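Vovard Tabletop Simulator: open day review

Posted 30/09/2022

Went to the Oltard open day to see Vovard, the tabletop sim they've been pushing since June. Short version, good tool, rough edges, would buy at the small lab price and not at the full one. Longer version follows, typed on the train so be kind.

Sign-up first. Email, badge, coffee, fine. They were expecting 193 people and got 201, so the demo room was tight and I stood for most of it. Two big screens at the front, four laptops along the side where you could have a go yourself. The laptops were the better part. Get there early if they run it again.

What you get for the money: a scene builder, a pile of household objects, a camera placer and a recorder. You set a table, drop things on it, point cameras, hit run. The pitch is that you train a robot policy on hundreds of messy tables without anybody having to set one by hand. They say up to 500 layouts from a single recipe file. I didn't get to check that, the queue behind me was getting grumpy.

Object set is nicely random. Kitchen stuff next to things no kitchen has in reach, and I mean that as praise, my own bench looks worse.

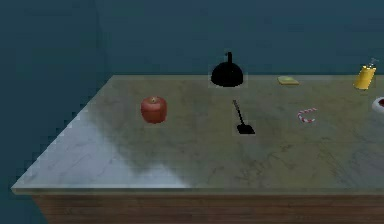

Marble top, apple, spatula, candy cane and the rest, on the demo build.

Shading on the apple is decent and it sits on the stone with a proper soft shadow. The black things do less well. Look round the lamp and the spatula and there's a pale boxy halo, and the left edge of the table goes up in stair steps. I asked if that was the laptop or the renderer. Renderer, at the low quality setting. High setting exists, costs you speed. For training data I probably woudn't care. For a slide deck I would.

Light is one broad bright patch across the front left of the marble, then it drops off into shadow. You can drag the lamp position around (the scene light, not the black lamp, took me a minute). Changes showed up straight away, no reload. Liked that a lot.

Camera placer, mixed. Easy to add a view, too easy to add a bad one. No preview warning when a camera has almost nothing in it, so you can record a whole run of wall color and a bit of corner and only find out at playback. A simple "low content" flag would fix it. Put it on the feedback card. 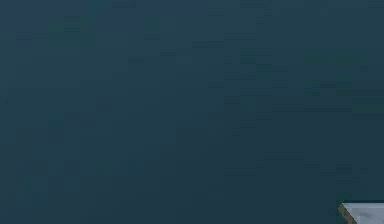
Guilan Song
Reviews Editor, Gulau Bench Notes

The talk after lunch was on the physics side, by the team behind the Qian contact solver, which Vovard ships with. Too many slides. Good bit was the drop test, same object let go over and over, and the numbers held steady between runs. Less good, soft things. They were upfront that sponges and cloth behave like bricks for now.

Docs are thin. Install page is fine, the recipe file format gets one page and half of that is a changelog. Staff in the room answered everything I threw at them, but you can't take them home with you.

Price. 3581 dollars a year for the full license, with a smaller lab tier they wouldn't put on paper yet. Full price is steep for something where the export menu crashed on me twice. Both times it kept my scene, to be fair.

Good: fast scene setup, live lighting, fun object set, helpful people.
Bad: jaggy edges on low, no camera warnings, thin docs, export crashes.

Four out of five for the day, three and a half for the software. Will rerun the trial on my own machine when the next build is out and update teh score if it moves.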